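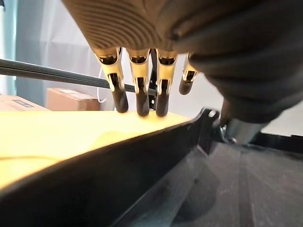
La mano sobre el panel amarillo, con tres de las puntas apoyadas.

18 de marzo de 2022

Seguimos con Olov en el club. Desde enero nos juntamos los viernes a las 6 de la tarde y ya llevamos bastantes sesiones dedicadas solo a la mano. El brazo nos dio poca guerra. Los dedos, mucha.

El ejercicio de estas semanas es bajar hasta tocar una superficie plana y parar. Parece fácil, pero cada dedo llega a una altura distinta y el de un extremo se nos queda doblado más que los otros. En la versión 17 del programa cambiamos el orden: primero se orienta la palma y después se estiran los dedos. Va mejor, aunque todavía hay que corregir los límites a mano.

Me tocó escribir la parte que registra las posiciones. La hice en Ene, el cuaderno compartido del grupo, y conviene revisarla antes de usarla con piezas de verdad.

Para la muestra de Wirkus nos piden una prueba de agarre y un informe de 6 páginas. El informe está a medias. De la prueba hay un guion y poco más.

El próximo viernes toca repetir las bajadas con la palma algo más inclinada. Si alguien del grupo lee esto, que traiga el cargador del portátil.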